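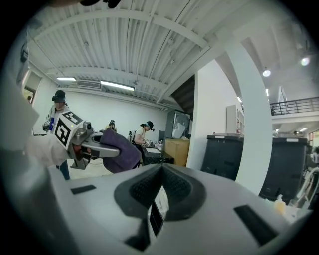
Las pinzas de mano en el taller, con la yema morada asomando por la izquierda.

Bueno, pues ya tengo el presupuesto de junio casi cerrado y me duele la cabeza. Llevo toda la tarde con la hoja de cálculo abierta y las pinzas siguen siendo la partida más gorda (¡sorpresa!). Quiero pedir 2 más, que en Hamdan me salen a 697 euros cada una, sin envío. En Sundero son más baratas, pero tardan 5 semanas y los recambios van aparte, así que de momento me quedo con Hamdan.

Lo que se me había pasado por completo eran las yemas. Pensaba pedir un par de juegos y ya está, pero con el ritmo que queremos llevar en Cletstead prefiero tener una caja entera guardada y no andar rogando un envío urgente. Lo mismo con los marcadores impresos: cuestan poquísimo, ¡pero hay que apuntarlos!

También he metido otro banco de trabajo, que en el que hay nos estorbamos, y un armario más. El software de Clellico lo dejo para después del verano, me da pena pero no llega.

Si alguien ha comprado yemas sueltas en Sundero, que me cuente en los comentarios qué tal, porque el pedido lo mando en cuanto me confirmen los portes.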